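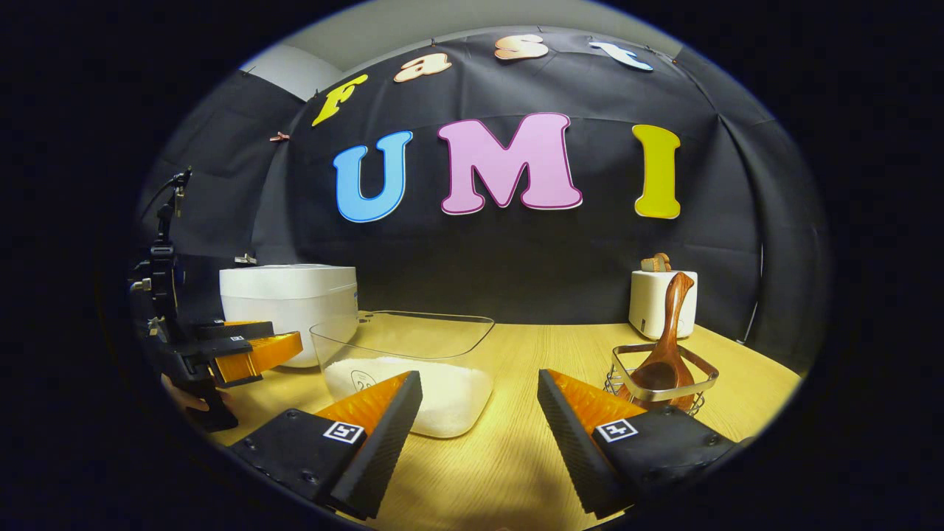
Most shared kitchens fail at the label stage. Someone writes a name on a tub of butter, someone else does the same with the milk, and within a month the fridge is a row of small territories, each with half a jar of the same mustard going off inside it. I have lived or worked alongside five of these kitchens, and I think the habit of labelling everything does more harm than the thefts it is meant to stop.

My view is that staple foods in a shared kitchen should be bought together and belong to everyone who pays in. By staples I mean rice, oil, salt, onions, tea, flour, milk and whatever bread the group agrees on. Anything else stays private and can be labelled as much as you like.

The place where I first saw this done properly was a rented house in Canatdale with six of us in it. Hartmut Vogler had been there longest and kept the money in an old tea tin. We each put in 25 pounds a month. He bought rice in a large sack and oil in the big cans, and once a week he went to the greengrocer for onions and potatoes. He wrote what he had spent on the inside of a cupboard door in pencil. When the tin ran low, he said so at breakfast.

I kept my own figures before and after I moved in, for reasons of being short of money. In my last full year of buying everything separately I spent 1,169 pounds on food eaten at home. In the first year at Canatdale I spent 189 pounds less, and I ate more hot meals. Part of that was the price of rice by the sack. The larger part, I think, was that I stopped throwing away the second half of things.

The usual objection is that people eat different amounts. They do. Hartmut ate twice what I did and I knew it when I paid in. Over a year the difference in rice and onions between a big eater and a small one comes to very little, and I would sooner lose that than spend an evening arguing over it. The expensive things, meat and cheese and coffee, are the ones where appetite matters, and those were never in the tin.

A better objection came from Annelore Fuchs, who shared an office kitchen with me later on at Trislow. She said that pooling works among people who have chosen each other and falls apart among people who have simply been put in the same building. There were up to 50 of us using that kitchen, and she was right that a tin on the shelf would have been empty by the end of the first week. We tried a smaller version. Nine people who regularly cooked lunch at work paid in for rice, eggs and frozen peas, and kept them in one cupboard. It ran for two winters. Two people dropped out over the eggs, and one of them came back.

So I would put a limit on the idea. It needs a group small enough that each person knows who cooked last night. I would guess ten is near the top of it. Past that you need a lock or a paid cook, and both are reasonable answers to a different problem.

Equipment deserves the same treatment, and here people are even more stubborn. I have seen a kitchen with four toasters. Every one of them had an owner, and three were kept in bedrooms. A shared kitchen needs one decent rice cooker, one large pan with a lid that fits, a sharp knife and a kettle. Replace them out of the common money when they break, without an inquiry into who broke them. At Canatdale the kettle went twice in my time there and I still don't know who was to blame.

Cleaning is where I have changed my mind. I used to believe in rotas. The ones I lived under were obeyed for about a fortnight and then became a list of grievances with dates on it. What worked better was a rule that whoever cooks leaves the hob and the worktop as they would want to find them, and that the floor gets done by everyone together once a month, in half an hour, with the radio on. It isn't perfectly fair. The person who minds dirt the most still does the most wiping.

I would ask any landlord letting rooms to strangers to try one thing, and that is to supply a large empty cupboard with no shelves marked out in it. Most fitted kitchens in shared houses now come divided into numbered sections, one per tenant, often with a small padlock. It tells people on the first day how they are expected to behave, and they generally go along with it. Given one big cupboard, they would at least have to talk about where the rice goes.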